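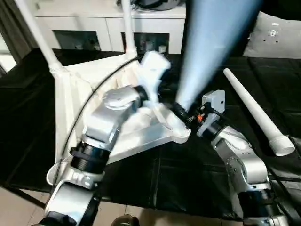 Handout 4: Looking after the two-arm assembly cell

Welcome back, everyone, and thank you for bearing with me last time when we ran over (I do go on, I know). Today is all about the Clundside cell, and mostly about keeping it in good enough shape that whoever has it after you can start work straight away. The job we use for practice is the small furniture base, the three-cornered white one with a socket for each leg, and we use it because it is fussy. One arm has to deal with the plastic connector while the other looks after the leg, and the two grippers end up working very close to each other over the same part. If either arm is even a little off, you will find out at the sockets long before you find out anywhere else!

Before you power up

Spread the black cloth over the table and give it a pull toward each side. Creases are fine, but a thick fold under the base will tip it, and then every height you taught yesterday is wrong. Walk your eyes along each cable from the gripper back to the arm. It should hang in an easy curve with some slack at the wrist – if it goes tight when the joint turns, stop and re-route it before you do anything else. Check the bracket screws by hand with the short key. Snug is plenty, please, as I have already replaced one stripped bracket this June.

Setting the zero

Bring both arms to the rest pose and run the Entili routine, which takes 200 seconds and can't be hurried. Write the offset for each arm in the log. If the two differ by more than 2 mm, run it again, and if they still differ, come and find me or Danang Wattimena, who wrote the routine and is very patient about it.

Teaching the leg insertion

Start with the tube held well above the socket and come down slowly in line with it. Most people want to rush the last bit, and I understand, but a tube that goes in crooked will chew up the collar.

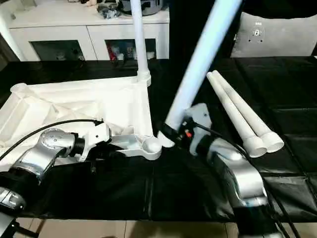 Fig. 2. Left gripper at the near corner of the base, right gripper holding a tube beside the front socket.

Keep your spare tubes over on the right, all pointing the same way, so the pick position stays the same from one run to the next.

Regular care

Wipe the gripper pads at the end of each session with a dry cloth (no solvent, ever). The joint seals get looked at every 4,000 cycles, and the counter is on the second page of the Limedis screen. Error 234 means the gripper has lost its signal, and nine times out of ten it is the plug at the wrist.

For next time, please read the Griresance service notes as far as the section on brakes, and bring your log pages with you.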